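How to Dry a Down Comforter in a Coin Laundry

Filed under: Bedding care
Updated in September by Mohandas Rodrigues

A full-size down comforter needs more room to tumble than most home dryers can give it. The down stays packed in lumps, the shell scorches where it rubs the drum, and the middle never dries. A large front-loading dryer at a laundry is the better choice. Set aside an afternoon for it.
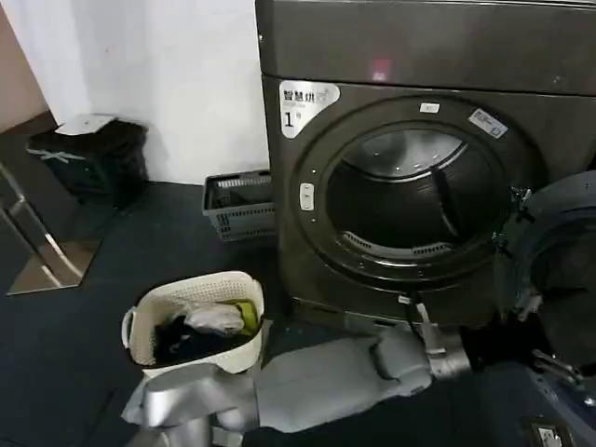
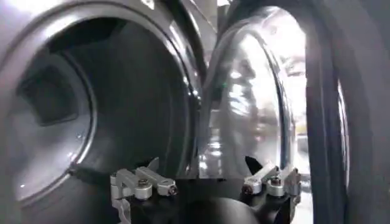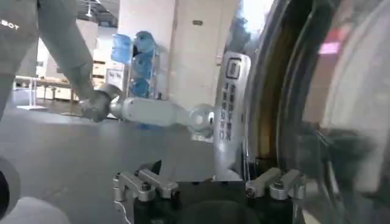 At the laundry. The first photo shows the front of the dryer, with its label at upper left.

What you need

– The comforter, washed and spun twice
– Clean tennis balls or wool dryer balls
– A dry cotton sheet or a large bag for the trip home
– Plenty of coins, or a card with enough on it

Before you load

Check the care tag. If it says dry clean only, stop here. Look over the seams for loose threads and small holes, and close any hole with a few stitches. A hole the size of a pencil point can let out a surprising amount of down once the drum starts turning.

Run your hand around the inside of the drum. Gum, crayon and melted plastic all come off on a pale shell. Clean the lint screen if you can get to it.

Drying

1. Shake the comforter out and pull apart the biggest clumps by hand. Put it in loosely. It should take up no more than half of the drum.

2. Add the balls.

3. Choose low heat. High heat makes down brittle and can melt a polyester shell. On the older Bellorham machines the lowest setting is marked "delicate."

4. Take the comforter out every half hour. Shake it, turn it over, and break up the lumps with your fingers. Work on the corners first. They hold water the longest.

5. Put it back and repeat. My queen-size Evia takes five rounds. A thin summer comforter may be done in three.

6. Finish with a round on no heat if the machine has one.

How to tell when it is dry

Let it cool for 10 minutes before you check. Warm down feels dry when it isn't. Pinch each square between your thumb and fingers and feel for anything that seems heavy or stringy. Then hold a corner to your nose. Damp down smells like a wet dog, and if you catch any of that, it goes back in for another round.

Getting it home

Wrap the comforter in the sheet and carry it loosely. At home, hang it over two chairs or a railing overnight before it goes back on the bed or into storage. Turn it once before you go to sleep. Don't use a vacuum bag – down that has been squeezed flat for months may not come all the way back.

Feather pillows can be dried the same way, two at a time so the drum stays balanced. For wool-filled comforters, see the separate page on flat drying.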